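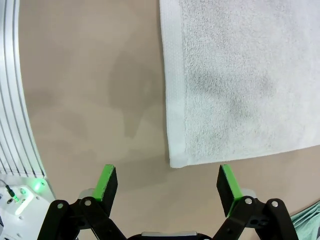 *White terry-cloth towel on a beige-brown tabletop.*

# Skavo Household Word Lists

This repository holds the household vocabulary lists used in the Skavo beginners' course in Portuguese, published by Flidico. The lists are intended for adult learners and for teachers preparing their own lessons. They are supplied as plain text and may be printed, edited or loaded into flashcard software.

## Contents

There are 21 lists, each covering one room, task or group of objects. A list contains up to 30 entries. Every entry has four fields:

| Field | Content |
|---|---|
| `pt` | Headword in Portuguese, singular where one exists |
| `gender` | `m`, `f` or `mf`; blank for verbs |
| `en` | British English equivalent |
| `note` | Usage, register or region |

An extract from `linen.tsv`:

| pt | gender | en | note |
|---|---|---|---|
| toalha | f | towel | Also a tablecloth: *toalha de mesa* |
| lençol | m | sheet | Plural *lençóis* |
| fronha | f | pillowcase | |
| cobertor | m | blanket | |
| bainha | f | hem | Also a sheath |
| dobrar | | to fold | Also to double |

## Regional forms

European Portuguese is the default. Where Brazilian usage differs, the Brazilian form is given in the note and marked `BR`. The bathroom, for example, is entered as *casa de banho*, with *banheiro* in the note. The fridge is *frigorífico*, with *geladeira* as the Brazilian form. Forms used elsewhere in the Portuguese-speaking world have not been collected in any regular way, and their absence should not be read as a judgement on them.

Spelling follows the 1990 agreement.

## Sources and review

The first 12 lists were drawn from the printed Laltden workbook, with the permission of its publisher. The remainder were written for this course. All entries were read by two teachers, one trained in Portugal and one in Brazil. Disagreements were settled in favour of the more common everyday word - the less common one was normally kept in the note.

## Known limitations

- Recordings exist for 18 lists only. The lists for tools, the garden and the laundry have none.
- Slang and strongly informal words are left out.
- Some notes in `kitchen.tsv` still use the older abbreviation `Br.` in place of `BR`.
- The lists give no example sentences. These are held in the separate Tagle repository.

## Use

Files are tab-separated and encoded in UTF-8. Opening them in a spreadsheet without setting the encoding may damage accented letters.

Teachers may copy and adapt the lists for classroom use, provided that Flidico is credited. Resale is not permitted.

## Corrections

Please open an issue giving the file name, the headword and the proposed change. Corrections are reviewed once a term, and the next review is planned for August.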